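Kitchenpedia > Washing-up > Drying > Dish rack

We use cookies to remember your settings. Accept | Manage

Dish rack

A dish rack (or draining rack, or just "the drainer" in my family) is an open stand that holds washed crockery while it dries in the air. I've looked after this entry for years and I'm still fond of the subject, so forgive me if I run on a bit!

The idea is very simple. Plates and bowls stand on edge, water runs down them, and air gets at both sides. Bowls are the awkward ones, because a deep bowl set too upright keeps a little puddle in the bottom. I tip mine well forward.
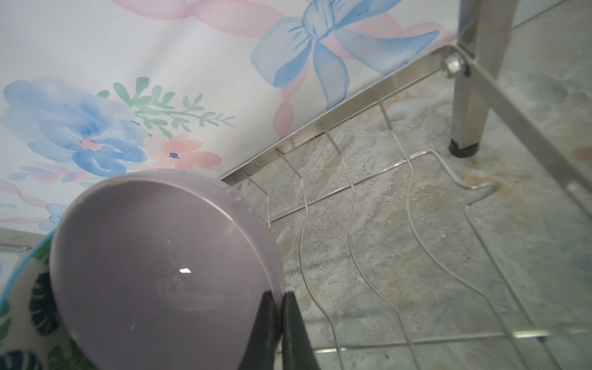
Older racks were mostly wooden, with pegs or slats, and in some houses they hung on the wall over the sink. My favourite is the Hegarty, a plain peg rack sold in Stosville with room for 12 plates (9 if yours are as chunky as mine). Wire came later and is much easier to scrub.
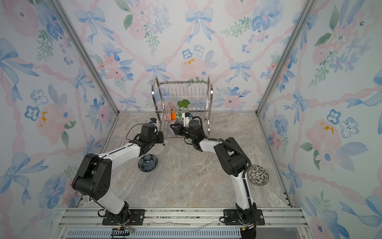
Steel dish rack with bowls and a green leaf-shaped dish.

Two-tier racks save space, though the top layer does drip on the lower one, so I load from the top down and put cups in last. The Fumard pattern, made in Cliltby, gets round this with a sloping tray between the layers – lovely thing, but it weighs a ton.

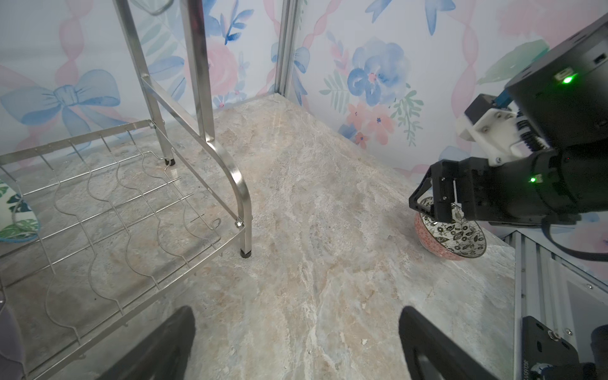
Spacing matters more than size. Narrow slots suit flat plates, while wide ones take bowls and the odd saucepan lid. If you can, try a rack with your own crockery before buying.

For cleaning, I wipe the wires weekly and soak the tray in warm water with a splash of white vinegar, some 100 ml to 500 ml of water. Chalky marks come from hard water and usually rub off.

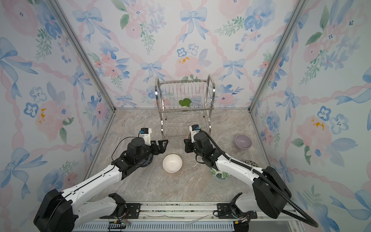
Rust tends to start at the joints and the feet, so look there first. I gave mine a proper going-over in February and found two spots under the cutlery pot, which I really should empty more often.

Last edited 9/11/26

Filed under: Kitchen basics, Washing-up, Storage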